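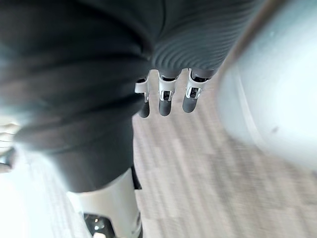

*Dark gray fabric, ribbed section at upper right*

**Hondero to Skernska: ferry or coast road?**

**kilari_route** wrote:
Planning a September crossing to Skernska. The ferry takes 70 minutes and carries foot passengers only. The coast road is 100 km with 2 fuel stops. Which is more reliable for a fixed hotel check-in?

**tidegauge** wrote:
Ferry. The road closes at the Kilari cut after heavy rain and the detour is unpaved.

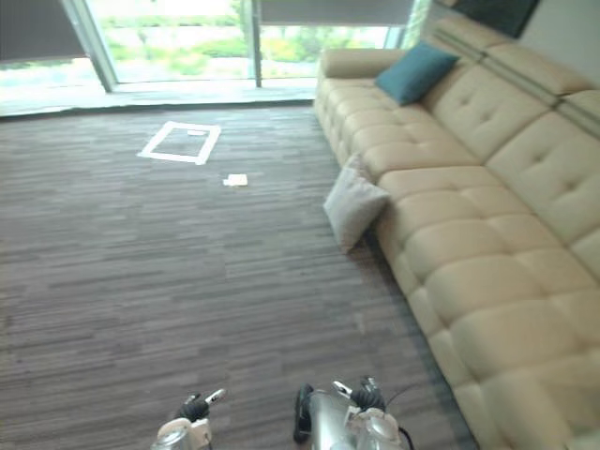 *Sectional and teal cushion, window end*

**amini_south** wrote:
Disagree. The ferry stops running in a strong westerly, and September has plenty of those. The cut was regraded last year. I have driven it in rain since then with no closure.

**tidegauge** wrote:
Regraded on the north side only. Check the road bulletin before you leave Hondero. 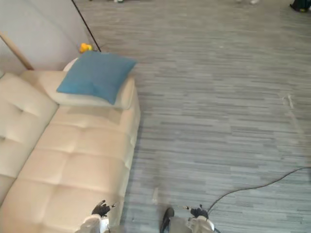
**amini_south** wrote:
The bulletin covers both sides. For lodging, the Amini side of Skernska is closer to the road and the pier is a short walk. Apartments there tend to be furnished for long stays: tufted cream sofa, gray wood-look floor, full kitchen. Late check-in is by key box, so a delayed arrival costs you nothing.

**kilari_route** wrote:
Is the pass summit the 615 m one on the old map?

**tidegauge** wrote:
Yes. Fog there most mornings. Cross after noon.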